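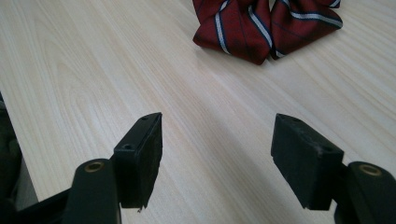 January, evening: new pads for Ham, or nearly

I had promised myself I would be done with Ham by lunch, and of course I was still sitting over him at four with cold tea and my good glasses on my forehead, looking for my good glasses. Ham is the hand-held gripper, the older of our two. The other one is called Nevau, a proper name out of somebody's list, and Ham is called Ham and I have stopped trying to remember how it started. He has done most of the work this winter and he looks it, poor thing.

The left pad is the one that worried me. There is a little ragged bit sticking out at the bottom corner, frayed like the end of a shoelace, and I kept telling myself I'd trim it and kept not trimming it. The right one is scuffed gray across the top and chipped along the lower edge, but that one I can live with for now. Na-rae Han came by in the morning with her coat still on and said I should change both or neither, so they wear as a pair. She is right, she is nearly always right about rubber, and I wrote it on the inside cover of the log so that I would have to look at it every day.

Our rule (well, my rule, the others just put up with it) is a look at the pads every 200 picks and a new set at 1000, whatever they look like. Ham was past 1000 before the holidays! I found that out from the log and felt quite ashamed, as I'm the one who keeps the log. In my defense the page had tea on it.

Before I took anything apart I wanted to see how he was holding, so I got out the old striped necktie, the burgundy one with the white and navy, and dropped it in a heap on the light table. I do love that tie for testing. It bunches up differently every time, and the cloth is slippery enough that a tired pad will let you know. I opened the fingers wide, went in slowly over the wood, closed, lifted, set it down again, and did that 30 times with the radio on low. He lost it 7 times. The log says he lost it once when the pads were new, so there was my answer, and really I could have had it in December.

Then the cleaning, which I enjoy more than I should. I went over both arms with a barely damp cloth, and around the brass eyelets with a cotton swab, and they came up so nicely that I called Na-rae back in to look at them. She was polite about it. The specks on the inside of the right pad I got off with a bit of tape pressed on and peeled away, then again with a fresh piece, and again. No solvent on the pads, ever. We did that once with the set before last and they went hard and shiny, and I still have one in the drawer as a warning to myself.

I checked the screws next. I like to back each one out a half turn before I snug it down again, otherwise I can't tell whether it's tight or only stuck. The lower one on the left went further than it ought to have, so that pad had probably been shifting a hair on every close, and maybe that is how the corner got so chewed up. I looked at the angle too, laying a strip of card between the faces and closing very gently until both of them touched it. The left touched at the top first. A little loosening, a little nudge with my thumb, card again, tighten, and it sat flat.

And then, with everything clean and square and the tea gone, I opened the box from Bureo and there was one pad in it. One! I turned the box upside down and shook it like a child. The packing slip says two, very cheerfully. I called and got a kind young man who is sending the other, and he asked if it was a left or a right, and I had to tell him they are the same piece turned around, and we both had a laugh.

So the old pads stay on a few days more. I did trim the frayed bit in the end, with the small curved scissors, and ran the tie again for a short while, and it felt better in the hand, though I didn't count and so it can't go in the log. Nevau will have to do the heavier cloth over at Pravau until the part comes. I've put the lone new pad in an envelope with Ham's name on it, and the tie is back over the hook by the door, still with my tape stuck to it, I just remembered. Must get that off in the morning, and buy swabs.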